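Jeans pile, finally

Ok quick one before dinner. The repair pile got so tall it was leaning on the closet door and I couldn't shut it anymore. So this afternoon, everything out on the bed.

Rules were simple. Fits and no holes, keep. Fits with holes, mend. Doesn't fit, goes to Pushpa for her quilt. She wants denim, any denim, she's making some 90 squares and is nowhere near.

Didn't stick to the rules. Kept 2 pairs that don't fit. The Brillham ones I wore the whole time we lived on Kallio street, not giving those up, sorry Pushpa. And a black pair with the tag still on, which, ugh.

Mending is slow going. I only do inside seams and hems by machine, everything else by hand, and the good needles are somewhere in the move boxes. Used a regular one. Thumb hurts. Anju says get a thimble, I have a thimble, it's in the same box as the needels.

Pockets are my favorite part to look at though. All that wear right along the folds where the color goes first and you get the pale rope look. New jeans try to fake it and it never comes out the same.
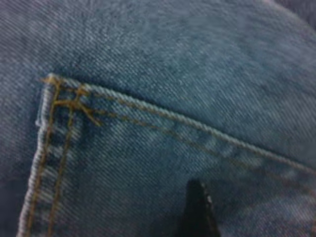 Pocket corner, fuzzy little edges and all.

Not touching that fuzz. Thought about trimming it, but I like it, and Sun-ja told me once you start trimming you end up with a hole anyway.

Still to do: one zipper, the gray pair, find the box. Closet door shuts now so thats something. Rice is boiling over, gotta go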